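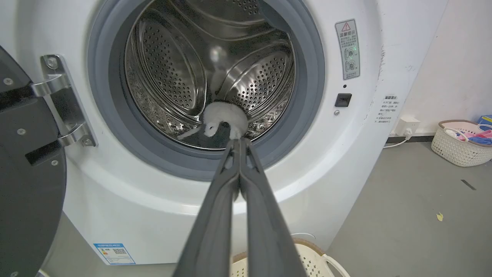 A robot that helps with the laundry sounds like something from a movie, but people build them at home and in shared workshops, one bolt and one wire at a time! The one in this story is called Temba, and it is being put together at the Stokdale workshop. Laundry is a great job for a robot to learn because it is much harder than it looks. Think about a small, crumpled piece of white fabric pinched between two long gray fingers, right at the door of a washing machine. You could do that with your eyes closed. Temba has to work out every little bit of it.

Start with the fingers. Together they are called a gripper. Your hand has five fingers that bend in lots of places, but Temba's has just two, and they open and close like a pair of kitchen tongs. A motor moves them. The motor gets its orders from a small computer, and the orders are numbers. Temba's builders use 0 for shut tight and 70 for wide open. To pick up a sock, the computer might send 70, then move the arm forward, then send 30, then something smaller still until the fingers have a good hold.

Squeezing is the tricky part. Cloth is floppy! A wooden block stays the same shape when you grab it, but a T-shirt folds, slides and droops, and it never lands the same way twice. The builders tried 29 different squeeze settings on old rags before they picked one they liked.

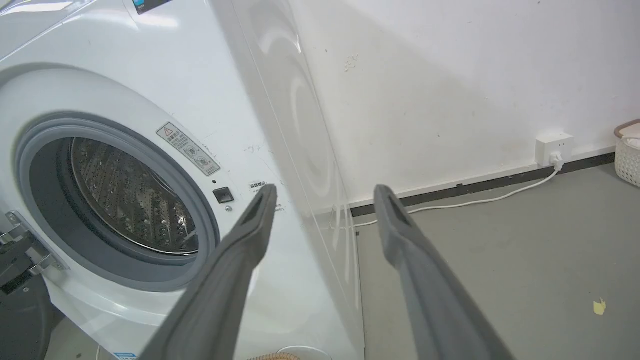 Does a robot know what a washing machine is?
A robot like Temba only knows what it has been taught. Its camera takes pictures, and its computer looks for shapes and edges it has met before, such as the big round opening of the drum.

So how do you teach it? You show it, again and again. A person moves the arm through the whole job while the computer saves the path and the camera pictures. Temba's builders want to collect 3000 of these lessons. They started in December, so there are plenty to go - and yes, it does get a bit boring, so they take turns and play music.

You can try a robot laundry game at home with no robot at all. You need kitchen tongs, a few clean socks and a big bowl.

Put the bowl on its side on the floor, with a pillow behind it so it can't roll.
Drop the socks in a heap.
Close one eye, and use only the tongs to move the socks into the bowl.
Now let a friend give the orders - "left," "down," "squeeze" - and do only what they say.

Which way was slower? Try it again with a big towel and see what changes!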